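Picking a gripper for the microwave job

I have been working through a set of kitchen tasks for a small arm, and the one that took the longest to settle was the microwave. Push the door release, pull the door open, put something in, shut it, turn a dial. A person does all of that without thinking. For an arm with two fingers it is five different problems, and each one wants a slightly different hand.

I tried two grippers and two camera positions over the spring and into June. These are my notes, mostly so I don't have to work it out again. 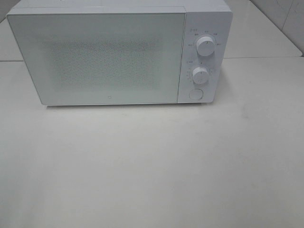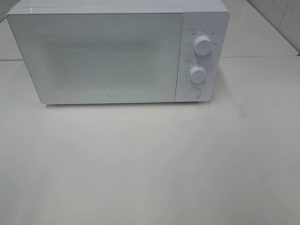

The microwave on the counter in both shots: two dials, with the round release button under them.

I like this oven for testing because there is no handle. With a handle, you can hook a finger behind it and pull, and almost any gripper will do. With a push button, the arm has to press in the right spot, back off, and then deal with a door edge. The controls are all on one narrow panel, so a hand that is too wide runs into the dial above while it is trying to press the button below.

The other reason is that everything is white. White oven, pale counter, white tile on the wall. I wanted to know how the cameras would do with that before I went any further, and the answer was badly at first.

The grippers

The first one is a Radero parallel gripper. Two flat metal fingers on a rail, rubber pads on the inside faces. It is stiff, it goes where you send it, and it repeats well. I have had it since March and it has not needed anything except a new screw on one pad.

The second is from Zamuvton. It has softer fingers that bend at the tip when they meet something. It weighs less than the Radero and the mounting plate fit my arm without an adapter. The cable comes out on the side, where I would not have put it, and I ended up taping it along the wrist.

I ran each gripper on three things: pressing the release button, turning the lower dial, and pushing the door shut. Opening the door the rest of the way came later and I will get to that.

Pressing the button

The Radero did this well from the start. I close the fingers and use the tips as a single blunt point. The only trouble was that the tips are square, and if the wrist was rotated a little wrong, one corner landed first and slid. I put a small rubber cap over both fingertips and the sliding stopped.

The Zamuvton was worse. The fingertips bend, and that is what they are made to do, but it means the arm travels forward and the button does not. I had to tell the arm to go deeper than the button really needs. Once in a while the tip would fold to one side and press on the panel next to the button. I got it working by bringing the fingers in at a slight downward angle so they folded less. It was never as clean as the Radero.

I did 40 presses with each. The Radero with the cap opened the door every time. The Zamuvton missed 2, both of them folded tips.

Turning the dial

This went the other way. The dial is round and smooth and does not stick out very far. The Radero can grip it, but only if the center of the gripper is lined up closely with the center of the dial. If it is off to one side, the fingers push sideways on the knob as the wrist turns, and the whole oven starts to creep across the counter. The first time that happened I did not notice until the next press landed in the wrong place.

The soft fingers don't care nearly as much. They wrap a little around the edge of the knob and give when the wrist is off center. I could be a few millimeters out and still get a full turn. The final position was less exact, though. The fingers wind up a bit before the knob moves, so a commanded turn comes out short. I measured how short it came out at a few different positions and added that back in. It is a crude fix and it holds up fine for a timer.

The release button being so close under the lower dial was a worry. With the Radero opened up wide in the vertical direction, the bottom finger sits very near the button. I turned the wrist so the fingers come in from the left and right sides of the knob and start the turn from there. After half a turn you end up with one above and one below partway through, so I split long turns into short ones and let go in between.

Shutting the door

Both did it. I used closed fingers and pushed on the flat part of the door near the opening edge. The Radero makes a harder sound. I slowed the last bit of travel down and raised the force limit slightly so the arm would not stop early when the latch pushed back. The same settings worked for both grippers.

The cameras

I started with one camera, mounted high and looking down at the counter. I chose that because it had worked for picking up cups. On the microwave it was poor. From up there you see the top of the oven and plenty of counter, and the panel is seen at such a steep angle that the button turns into a thin oval.

So I moved to a view of the oven from the front, the same general idea as the pictures. From the front the two dials and the button are plain to see, and the gray ring around the button is enough to find its outline even though the button is the same white as everything around it. The printing around the dials helps too. The camera has very little else to hold on to.

The problem with the front view is the arm. When the gripper reaches for the panel, it covers the panel. I tried to get around that by tracking the button right up to contact, and gave up. What works is to find the button while the arm is parked, save the position, and then go there without looking again. That is fine as long as the oven has not moved, and this brings back the creeping problem from the dial. I now look again after every dial turn.

I also tried a small depth camera from Lestari on the wrist. I had hopes for that one. On the counter and the oven front it gave me patches of nothing, with good readings along the edges and around the knobs and gaps in between. Plain smooth surfaces are hard for this sort of sensor and I had given it a room full of them. Turning the overhead light down helped a bit. Sticking a strip of patterned tape on the oven would have fixed it, but I want this to work on an oven without tape on it.

For now I use the front camera to find things and the wrist camera only for the last stretch, where it mostly has to tell me how far away the knob is. It can do that.

Exposure matters more than I expected. On automatic, the camera sees a lot of white and darkens the picture, and the dial markers get muddy. When the dark arm comes in, it brightens everything again and the gray printing washes out. I set it to manual and left it alone, and a good share of my missed detections went away that same afternoon.

The controller

I was running all of this through the controller that came with the arm. It is fine for moving from point to point. For pressing a button I wanted it to move forward until it feels a certain push and then stop, and the stock controller could only do that slowly, with a delay I could see.

I swapped in a Nanayakkara board that reads the force at the wrist and runs its loop at 200 times a second. Setup took me most of a weekend. The manual assumes you already know the order to power things up in, and there is a page on grounding that I should have read before and not after. Once it was going, the presses got gentler and more even. I could also hear the difference: the old one made a knock when it hit, and this one does not.

If you have the same board, check the zero on the force reading after you change grippers. The Zamuvton is lighter, and with the old zero still in there the arm thought something was pulling on it and drifted up very slowly. I spent an evening blaming the arm.

Opening the door all the way

The button pops the door open a little. After that something has to get into the gap and swing it. The Radero is good at this with one finger: the flat metal slides in behind the door and the arm follows an arc. I worked out the arc by moving the arm by hand and saving points along the way. The soft fingers catch on the door edge and bend back on themselves. I got it done a few times and would not want to depend on it.

Where I ended up

I have 838 logged runs across everything, counting the ones I stopped early. Going by those, the Radero is staying on the arm. It wins on the button and on the door, and its weak spot is the dial, where I can make up for it by finding the center of the knob more carefully. With the Zamuvton, the weak spot is in the fingers themselves and I can't do much about it in software. I will keep it around for cups and soft packages, where it has been very good.

I did think about cutting new tips for the Radero — a flat blade on one side and a curved pad on the other — and I still might. A shallow curve would sit on the dial better. The blade would be for the door gap. I have a sketch and have not printed anything yet.

The things left on my list are the upper dial, which sits higher and makes the wrist reach at an awkward angle, and putting a bowl inside. I have not started on the bowl. The camera can't see anything through the mesh in the door, so checking what is in there will have to be done with the door open, and from the front camera the open door may be in the way. I will probably have to move the camera again, and then redo the calibration.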